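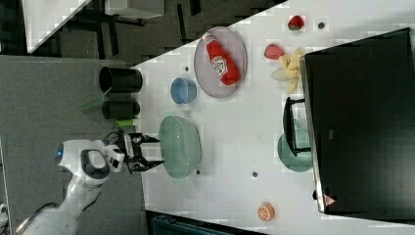 The Ferry to Sotley

Stories | Authors | Letters | Archive

Nii Atinga came down to the landing at Flustov before the light was full. The last boat to Sotley was tied there, and Paraskevi Moschos was sitting on its rope box with her coat closed to the neck.

"You have the letter?" she asked.

He had it. His father wrote it in June, on paper from the hotel Haruna, and it was addressed to house number 66. For many years it stayed inside a dictionary.

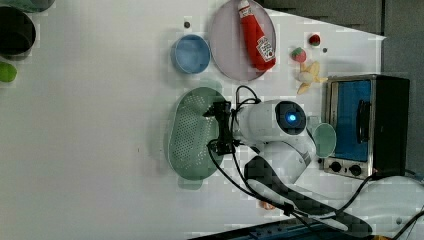 "Who lives in that house now?"

"My sister lives there, and she does not open the door before noon."

He laughed, but Paraskevi did not. She untied the boat and pushed with her foot against the stones. The water was brown and very slow. In the middle of the river she stopped the engine and held out her hand, and he understood that she wanted to read it.

She read it 2 times. Then she folded it along the old lines and gave it back.

"He spelled her name wrong," she said. "She will be angry first about that."

On the other side a dog was already barking, and one window had a lamp.

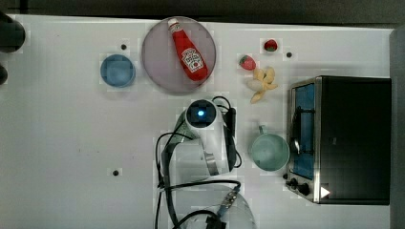 Plate with ketchup bottle, from above.

Recent stories
The Baker of Lillelside
Room 1031
A Winter Coat for Two
My Uncle's Radio

Contact the editors | © 2000 Lillelside Stories | Back to top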